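I've been putting off a post about laundry because there isn't much to say about it, but two people asked how I deal with towels in an apartment with no dryer, so I'm writing it down.

When we moved into the Bilwood building in May, the washer came with the place and the dryer didn't. For the first 3 weeks I took the wet towels to the laundromat on the corner. It cost more than $15 a week and I got tired of carrying the bag. Deepak Dixit, who lives upstairs, told me he hadn't used a dryer in years and that my towels were stiff from too much detergent. I cut it to half the cap. He was right.

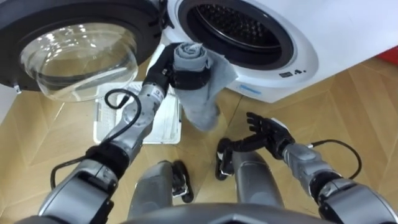
Towels go in alone now, with no jeans and no shirts. I used to stuff everything into one load and the middle of it came out smelling the same as it went in. I shake each piece out first and check for socks. A gray cloth that's been sitting bunched up, with one end rolled tight, will stay rolled through the whole wash if you let it. After a load I leave the door wide open like that, all the way back, until evening. The wide rubber gasket around the opening is where the smell started for us. I wipe it with a rag, getting into the fold at the bottom, and run an empty hot cycle once a month. The glass bowl on the door gets the same rag when it has lint on it.

For drying I have a folding Pelik rack by the bedroom window. It holds 3 bath towels if you don't overlap them, plus the small stuff on the lower bars. In summer everything is dry by the next morning. In winter it takes a day longer, and I turn the towels over before bed.

Fabric softener I quit completely. It made the towels feel nice for a week and then they stopped soaking up water. I put a little white vinegar in the softener drawer on towel loads and skip it on everything else.

I still haven't worked out what to do with the bath mat. It's too heavy for the rack and drips all over the floor, so for now it hangs over the edge of the tub.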